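Stillside Workshop Notes
March 9, 2018

Cleaning out the inside of an old desktop computer

I put this job off every year, and every year I end up enjoying it once the side panel is off and the coffee is poured. If you have a tower that has been sitting under a desk since goodness knows when, set aside a slow afternoon, clear a good-sized patch of the bench (more than you think, you'll want room for your elbows!) and go at it gently.

Shut the machine down, unplug it at the wall, and then press the power button once more to drain whatever is left. Touch bare metal on the case before you touch anything else, and do it again whenever you come back from answering the door. I lay an old cotton towel under the case so it doesn't scratch the bench or slide about. An egg carton is still the best thing I know for screws. Write on each cup with a pencil where they came from, and close the lid if you have a cat.

For the dust I use a soft paintbrush, 2 inches wide, and short puffs from a can of air. Hold the fan blades still with a finger while you blow. Keep the can upright, or it will spit cold liquid all over your nice clean board. The vacuum stays outside the case, with the hose held nearby to catch what floats up.

Leave the cables plugged in if you can reach around them. If you can't, wrap a bit of masking tape around each one and write on it before you pull. Ribbon cables don't like being tugged by the wire, so take hold of the plug and rock it a little. Colored plastic tabs usually mean something is meant to slide or unclip, so look for those before you reach for the screwdriver.

Drives can come out for a proper wipe underneath. Mine go into a Natico desk tray lined with a dish towel, and I leave them there until the very end. Bare sheet metal can be sharp along the cut edges, so mind your knuckles. Memory slots get the brush only, lengthwise, and an open processor socket gets nothing at all from me, not even a puff.
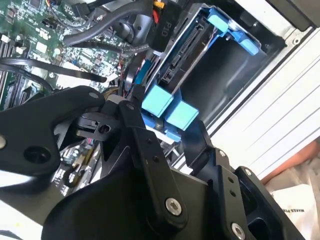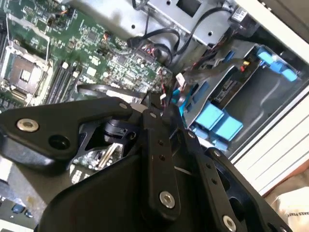 Green motherboard, black cables, and the metalwork that holds the drives.

One reader wrote in to say that masking tape left on for 3 years turns to glue, and that paper tags on a loop of thread hold up much better and can be used again the next time the cables come off.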